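Home | Start here | Workshop | Garden | Kitchen | About me

How to paint a tired old table white (and have it stay white)

34 comments | 200 shares

I've painted a lot of furniture over the years and tables are the ones I get asked about most. Chairs you can get away with. A bookcase barely gets touched. But a table gets leaned on, wiped down, dripped on and generally abused, and if you rush the prep it'll start chipping by the first Sunday roast. So this is the long version of how I do mine, mistakes included.

The table I learned on was a pine one I bought from Dalva Pimentel when she moved out of her flat on Presstead Road. She wanted 15 quid for it and helped me carry it down two flights of stairs, so I've no complaints, even though it had been varnished that awful orange colour everything was varnished in for a while. I painted it in a weekend, was thrilled with myself, and had to strip the lot off again before Easter. We'll get to why.

What you'll need

Sugar soap and a couple of old cloths
Sandpaper in 120 and 240 grit, plus a cork block
Wood filler
A stain-blocking primer (don't skip this, please)
White furniture paint, satin or eggshell
A small foam roller and a decent 2 inch brush
Clear water-based varnish
Dust sheets, masking tape, something nice to listen to

All in, I spent 93 pounds on my last one, but that included a new brush and a tin of varnish so big I've still got half of it in the shed. If you've already got odds and ends in the garage you'll do it for a lot less.

Step 1: Clean it properly

I know, I know. You want to get the paint open. But old tables are greasy, especially if they've lived in a kitchen, and paint hates grease. Mix up the sugar soap as it says on the packet, wash everything down, and then go over it again with clean water. Do the edges and the underside lip too, where people's fingers go. Leave it overnight if you can bear to.

Step 2: Take off whatever comes off

Drawers, handles, hinges, those little metal brackets. Put all the screws in a jam jar and write on the lid what they belong to. If the legs unbolt, unbolt them, it makes life so much easier and you can do the whole top flat on a pair of trestles.

Step 3: Fill and sand

Fill any dents and let the filler go properly hard. Then start with the 120 and go with the grain. You aren't trying to get back to bare wood, you just want the shine gone so the primer has something to grab. When it looks dull all over, swap to the 240 and give it a lighter going over. Hoover up the dust, then wipe with a barely damp cloth, then wait, then wipe it again (there's always more dust).

Wear a mask, and if your table is old enough that the existing paint might have lead in it, get a testing kit before you put sandpaper anywhere near it.

Step 4: Prime, and then prime again

Right, the orange pine table. I'd used one thin coat of ordinary primer and thought that was plenty. Within a few weeks every single knot had come through as a yellowy brown ring, and nothing I put over the top would hide them. It looked like someone had been putting mugs of tea down on it, in a pattern. Pine is terrible for this and so is anything with a dark reddish stain.

So now it's two coats of stain-blocker on everything, and a third dab on the knots. Let each coat dry for as long as the tin says, plus a bit more if your house is chilly. A quick rub with the 240 between coats and it comes up lovely and smooth.

Step 5: The white bit

Pick your white before you get to the shop or you'll be stood there all afternoon! Cool whites are crisp but they can look a bit blue in a north-facing room. Creamy whites are kinder but they go properly custardy next to a bright white skirting board. I had a row of Flireo sample pots on the windowsill for ages and moved them about at different times of day, which my other half found very tedious.

Think about your walls as well. I'm a big fan of a plain white top with a pale grey wall behind it. It's calm, it makes a smallish room feel a bit bigger, and you get enough contrast that the table doesn't just vanish into the wall.

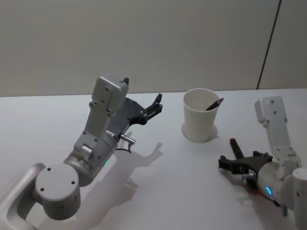

Step 6: Put the paint on thin

Three thin coats will always beat two thick ones. Load the foam roller, roll most of it off again in the tray, and work in long strokes from one end of the top to the other. Don't go back over a bit that's starting to dry, however tempting that little mark looks. You'll drag it and make it worse. Use the brush for the edges and legs and watch for drips collecting on the bottom corners.

I leave 6 hours between coats. My tin said four, but I've been caught out by four.

Step 7: Varnish the top

Get a water-based one, clear, and check it says non-yellowing. Oil-based varnish is tougher but it'll turn your nice white table the colour of an old piano key. Stir it gently (shaking puts bubbles in) and brush on three coats, sanding very lightly between the first and second. The legs can manage with one.

Step 8: Leave it alone

Dry isn't the same as cured. It'll feel dry by teatime, and you'll want to put everything back on it, and if you do you'll get a lamp-shaped dent. I give mine a fortnight of light use with no hot mugs, no tablecloths and definitely no vinyl mats, which can stick.

A few things people ask

Can I do this on melamine or veneer? Yes, but go very gently with the sandpaper and use a primer made for shiny surfaces. Shayne Harawira left a comment on my old post saying he did a melamine desk this way and skipped sanding altogether. I wouldn't risk it myself, but his has apparently held up fine.

What about chalk paint? Lovely on a bedside table. On something you eat at, I'd want a lot of varnish over it.

How do I clean it afterwards? Warm water, a drop of washing-up liquid and a soft cloth. Keep the cream cleaners well away, as they'll dull the finish. Turmeric is the one thing I've never managed to shift completely, so wipe up curry straight away.

Next month I'm doing the matching chairs, spindles and all, so if you've got a good way of painting spindles without losing the will to live, stick it in the comments.

We use cookies to improve your visit. Accept | Manage settings

Get new projects by email. Sign up to the newsletter.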